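Tavion signed for the Rollberg kit at 7 in the morning, in socks. Two boxes. One heavy, one suspiciously light. The light one had the manual.

Ten days, the review was due. He'd told Dwayne Tillman he could do it in four. Dwayne ran the home section at Zultton and believed whatever people told him on the phone, right up until he didn't.

"Arm, gripper, wrist camera, software," Dwayne had said. "Does it tidy a house. Yes or no. 603 words."

"Why 603?"

"There's an ad under it."

So. Clamp, cables, update. Another update. The app wanted a name for the arm and wouldn't move on without one, so he typed Ambaye, his grandmother's street, and then it said Ambaye is ready to help! and he felt a bit sick about it.

She would've liked it though. She'd have put it to work by lunch.

First task off the list in the manual – "approach soft surface." No grabbing yet, just go there and look. He stood with his thumb on the stop button and watched the feed on his phone, coffee going cold somewhere behind him.
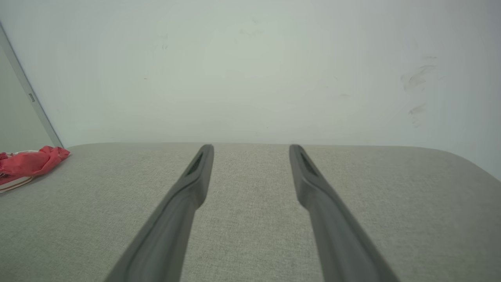
"Surface found," said the app. Then nothing. Then a little wheel going round.

"Okay," said Tavion. "And?"

The wheel went round.

He wrote in his notes: slow. Crossed it out. Wrote: thoughtful? Crossed that out to. Dwayne hated question marks.

The phone buzzed. Dwayne.

"Rusov's people called. They're knocking the price down on theirs. What's the Rollberg again?"

"2,321. With the camera. 369 more for the long warranty."

"For that it should do windows."

"It's thinking."

"Thinking about what?"

Tavion looked at the arm. It hadn't moved. The light on the base was doing a slow blue pulse, in and out, and he noticed he was breathing along with it and made himself stop.

"Not sure. I asked it to look at something and it's still looking."

Dwayne was quiet. Phones ringing behind him, somebody laughing. "My kid does that," he said. "At the aquarium. You can't get him off the glass."

"Do I put that in?"

"No. God. Yes or no, Tavion."

He hung up. Tavion put the phone down and picked it up again. New message in the app, gray box, small print.

Surface found. Next task?

He could have pressed Grasp. That was the next one in the manual, page 10, and he was allready behind. There was a retry button as well, and a Skip.

His grandmother used to sit on the edge of the bed before she started on a room. Just sit, hands on her knees, looking it over. You'd say what are you doing and she'd say I'm cleaning, leave me alone.

He pressed Wait. He hadn't known there was a Wait. Went and got the coffee, drank it cold at the counter, opened a blank page and typed Rollberg at the top, and under it, for Dwayne, Not yet – and then kept going because there were 601 words left to fill.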